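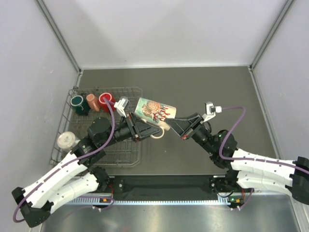

My shower tray fills up by the time I've rinsed my hair, reader in Clavby writes, and the plunger does nothing, so do I need somebody out or can I sort it myself?

Probably yourself, first. Most of what we get asked is some version of that one. Answers below, updated 4 October 2024.

Slow shower, where do I start?
Take the cover off. Usually two screws, sometimes it just lifts. Pull out whatever's near the top with a bent wire or a plastic drain strip. Gloves. Then hot tap water for a few minutes and see how it runs.

Can I pour boiling water down?
Not with plastic pipe, it can soften the joints. Hot from the tap is fine. Never boiling water into a toilet, the bowl can crack.

Baking soda and vinegar?
Ok for smells. Won't shift a real clog. Don't mix it with anything from a bottle, and don't use it right after a drain cleaner.

What about chemical cleaner?
We'd rather you didn't. If you already used some, TELL US before we open anything up. It sits in the trap and burns skin.

The kitchen sink gurgles when the washer drains. Why?
Shared line, partly blocked, or a vent problem. Stop running the washer till it's been looked at. If water comes up in the sink that's a main line job, call.

How do I clean the trap?
Bucket under it. Undo the two slip nuts by hand, tip it out, scrub with an old bottle brush, check the washers, put it back. Run water and feel round the nuts for drips. Hand tight is enough, people crack them with pliers all the time.

Do you sell the hand auger?
Yes, the Sekitz one, 500 cm cable. Fine for sinks and tubs. Not for toilets, it scrathes the bowl.

Are wipes ok if the pack says flushable?
No.

Which areas do you cover?
Clavby and out as far as Burnosport. Past the Chiu turnoff there's a travel charge, ask when you book.

What does it cost?
Camera inspection is $400. Clearing a main line with the jetter is $676, and that includes a camera run afterwards. Small indoor clogs are quoted over the phone.

Is there a guarantee?
12 weeks on any line we clear, same blockage same spot. Doesn't cover roots or a collapsed pipe, we'll show you on the video if its one of those.

Can I cancel?
Yes, free up to the evening before. Text or call, please don't email, we don't always see it in time.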